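Inicio | Proyectos | Informes | Contacto

Informe de avance al financiador: rehabilitación de la red de riego de Cloltley, segunda fase

Responsable técnica: Saranya Panicker
Periodo: hasta el cierre de febrero

1. Estado de la obra

Se han sustituido 868 metros de tubería de fibrocemento por polietileno en el ramal norte. Quedan pendientes los tramos que cruzan la carretera de Divham, sujetos a un permiso municipal que sigue en trámite. La prueba de presión del ramal se realizó por sectores; en dos de ellos hubo que rehacer uniones electrosoldadas antes de dar el resultado por válido.

De las 22 arquetas previstas, 14 tienen ya válvula y contador instalados. Las restantes dependen de la entrega del proveedor Egan, que ha comunicado un retraso en las bridas de mayor diámetro.

2. Caudales y pérdidas

La toma principal entrega 360 metros cúbicos diarios en el régimen de invierno. El balance entre toma y contadores no cierra todavía: la diferencia se concentra en la cola del ramal este, donde se mantiene la conducción antigua. No se propone intervenir en ese punto hasta disponer de una serie de lecturas nocturnas completa. 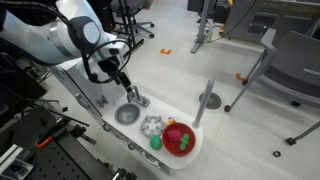
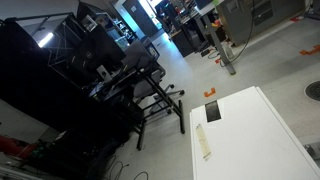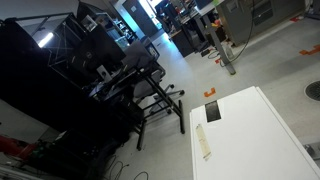
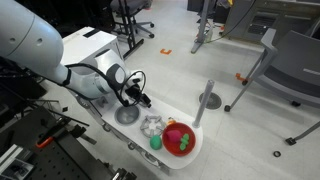 3. Programa de lecturas

La aplicación Jundudent recibe las lecturas de los contadores instalados. Se ha corregido el error de zona horaria que desplazaba una hora los consumos de madrugada. Falta definir el formato de exportación — el acordado en la primera fase no admite lecturas parciales.

4. Desviaciones y presupuesto

La partida de movimiento de tierras supera lo previsto por la presencia de roca en el cruce del camino viejo. El exceso se compensa con el ahorro en reposición de firmes y no se solicita ampliación. La partida de válvulas queda abierta hasta recibir la factura definitiva.

5. Próximos trabajos

Montaje de las arquetas pendientes, lavado del ramal norte y levantamiento topográfico de la cola este. El plano actualizado se remitirá con el siguiente informe.

Compartido 14 veces | 0 comentarios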